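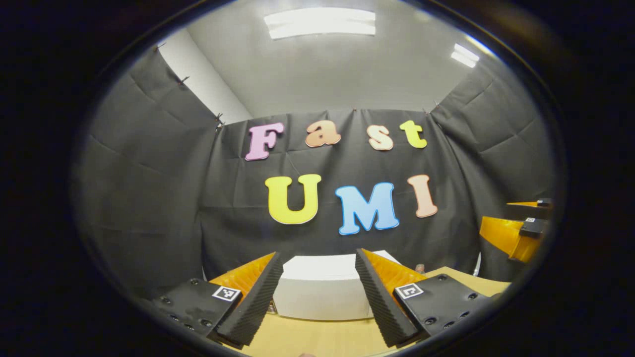 A hand-held gripper at a tabletop station with a black fabric backdrop. A second gripper is on the right.

FOR IMMEDIATE RELEASE

Hekport opens Wodora planning service to buyers of hand-held gripper stations

HUNDARI, July. Equipment supplier Hekport has opened Wodora, its planning and quotation service, to colleges, small workshops and research groups that want to set up a station for recording hand-held gripper tasks. The service gives buyers a full written cost before they place an order, including the parts of a station that are usually bought later from a different budget.

A Wodora quote for a single-operator station starts at £2,119 before VAT. A station for two-handed work, with a pair of grippers, starts at £2,776. Both prices cover the grippers, cameras, mounts, printed markers, one set of spare finger pads, a cloth backdrop with clips, and delivery within the Hundari area. Tables, computers and the household items used in the tasks are not included, but the quote lists them on a separate page so that the buyer can price them locally.

Hekport began work on the service after reviewing its own orders from last year. Many customers had bought grippers first and come back within weeks for storage drives, extra pads or a backdrop. Each of those orders carried its own delivery charge and had to be approved again by the customer's finance office.

"The gripper is the easy line to fill in," said a Hekport spokesperson. "People forget the cloth, the clips, the lamp, the second set of pads. We would sooner put all of it on one sheet at the start, even when that makes the first number bigger."

Planning by task

Buyers start by filling in a short form that asks what the operators will be doing. Opening an appliance door, lifting food from a tray and moving a bottle from one side of a table to the other all need different amounts of reach and clear space, and the form uses the answers to suggest a table depth and the number of grippers. A buyer whose tasks can be done with one hand is quoted for one gripper. Anyone who expects to move to two-handed tasks later can ask for the second gripper to be held at the quoted price until the end of their financial year.

The form also asks how many recordings the group plans to make. Pads are treated as a running cost, and Wodora allows one replacement set for every 500 recordings. Buyers can change this figure if they handle rougher or heavier objects. Storage is worked out the same way and appears as its own line, with a cheaper option for groups that already have space on a shared server. 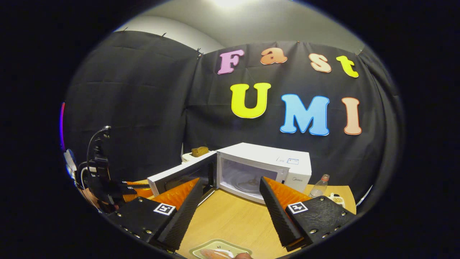 Should a small group buy kitchen appliances new for its station?
Second-hand ones are fine for most tasks, provided they are clean, have had an electrical safety check and have doors that open and close properly. Hekport suggests putting the money saved towards spare pads.

Paying for a station

Customers can pay for a station outright or lease it through Ekinci, the finance firm that already handles leases on Hekport's bench equipment. Leased stations are invoiced quarterly. Pads and other parts that wear out are left out of the lease and billed when they are ordered, so a group that stops recording over the summer does not pay for parts it has not used.

Insurance is not part of either arrangement. Hekport advises buyers to tell their insurer where the station will be kept and whether the grippers will be taken off site.

"We had requests to roll everything into one monthly charge," the spokesperson said. "We looked at it and decided against it. Pads are cheap and people get through them at very different rates, so one flat charge would have been wrong for nearly everybody."

Availability

Wodora quotes can be requested from Tuesday through the Hekport website or at the Hekport counter in Hundari. A written quote remains valid until the end of the following month. Customers who already own a gripper from another maker can ask for a quote without one, though Hekport will need the model name to check that the mounts fit.

Notes to editors

Prices are for standard stations and do not include VAT, installation or training.

Delivery outside the Hundari area is quoted separately.

Lease terms are set by Ekinci and depend on a credit check.

Press enquiries: Hekport press desk, Hundari.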